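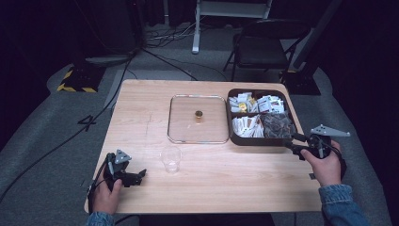 The Cemetti Handling Laboratory at Banmont stopped work at Station 4 in August after the left hand-held gripper repeatedly reported its jaws as closed while they were open. The fault affected 17 recording sessions before it was identified. It was traced to the signal cable at the point where it enters the gripper body, and a second finding concerned the way cables were laid on the floor near the operator. The table holds the items used in the tray and cup tasks: a clear square glass tray with a small gold-colored cylinder on it, a clear plastic cup at the near side, and a dark brown divided organizer filled with packets. The black cable of the left gripper leads away to the left, and further cables cross the gray carpet toward the table.

Station 4: Gripper Signal Fault
Gallery and incident notes
Published 16/08/2024
Cemetti Handling Laboratory, Banmont site

About this page

The laboratory publishes a gallery page for each reportable equipment fault. The page is intended for operators, for staff who use recordings made at Banmont, and for partner sites that have the same hand-held equipment. The full technical report is held by the Safety and Equipment Office and may be requested by any partner site.

No one was injured. No equipment other than the left gripper was damaged.

The task

The operator works with one gripper in each hand. Objects are picked up from the table, moved between the tray, the cup and the organizer, and put back. The movement of the jaws is recorded throughout, and the recordings are later used to train a robot arm to do the same work.

The value of a recording depends on the jaw reading. A robot arm that learns from a false reading may close on nothing, or may open its jaws while an object is still being carried.

The left gripper

A signal wire inside the cable had partly broken behind the entry point. With the wrist held straight, the wire made contact and the reading was correct. When the wrist was turned outward, contact was lost and the Brandora recording software kept the last value it had received. If the jaws had last been closed, they continued to be shown as closed.

The software gave no warning. It had been set to ignore gaps in the signal so that short dropouts would not end a session. This setting was introduced at the request of the laboratory and had not been reviewed afterward.

Small objects

The fault was first noticed in tasks with small objects. A reviewer found recordings in which the jaws were marked closed although the object could be seen resting on the table. Cup tasks were checked next and showed the same error less often, as they call for less turning of the wrist.

Packets

Tasks with the organizer involve reaching down between the dividers and lifting out a single packet. Operators had reported that the left gripper "felt fine" in these tasks, and mechanically it was. The jaws opened and closed as they should at all times. For this reason the daily check, which consisted of opening and closing each gripper by hand and watching the fingers, did not find the fault.

Cables on the floor

During the inspection, the Safety and Equipment Office also examined the floor around the station. Cables had been laid loose on the carpet, and a step sideways could pull on the gripper cable. The office considers repeated pulling of this kind to be the likely cause of the broken wire. It also recorded the loose cables as a trip hazard, to be treated as a separate matter from the signal fault.

Hazard tape had been in use at the station for fixed equipment only. It had not been applied along cable runs.

Review of recordings

All recordings made at Station 4 since the last full service were reviewed, a total of 1,451. Those with a false jaw reading have been withdrawn. Those in which the left gripper was not used for picking up an object have been kept, with a note in the file. Recordings from other stations were sampled and no similar error was found.

Staff who copied Station 4 recordings to their own drives before the review should delete them and download the corrected set.

Robot trial

One trial on a robot arm had already been run with affected recordings. The arm released a plastic cup above the table during a transfer. The trial area was closed to staff at the time, as the rules require. The trial has been marked as invalid and will be repeated.

Repair

The left gripper was returned to Huenchumán, which supplies and services the hand-held units for the Banmont site. The cable was replaced and a clamp was fitted at the entry point so that a pull on the cable is no longer carried by the signal wires. The same clamp has been ordered for all units at the site. Until it has been fitted, units without a clamp may be used only by an operator who remains seated.

Changes to the daily check

The following applies at all stations with immediate effect.

Connect both grippers and open the live reading in Brandora.
Open and close each gripper with the wrist straight, then turned inward, then turned outward.
Confirm that the reading follows the jaws in every position.
Hold each position for 3 seconds before moving on.
Enter the result in the station log before the first recording.

A session must now stop when the signal from either gripper is lost for more than 60 milliseconds. Operators should expect sessions to end early from time to time and should not change the setting.

Changes to the floor

Cables are to be run behind the table where possible. Where a cable must cross the carpet on the operator's side, it is to be covered and marked. Stands and folding chairs are to be kept clear of cable runs. Each station lead is to inspect the floor at the start of a shift and after any change to the equipment.

Status

Station 4 has returned to use with the repaired gripper. The trip hazard remains open in the safety register until cable covers have been fitted at every station. The repeat of the robot trial has not yet been scheduled.

Questions about withdrawn recordings should be sent to the Data Desk. Faults and near misses should be reported to the Safety and Equipment Office on the day they occur, using the form kept at each station.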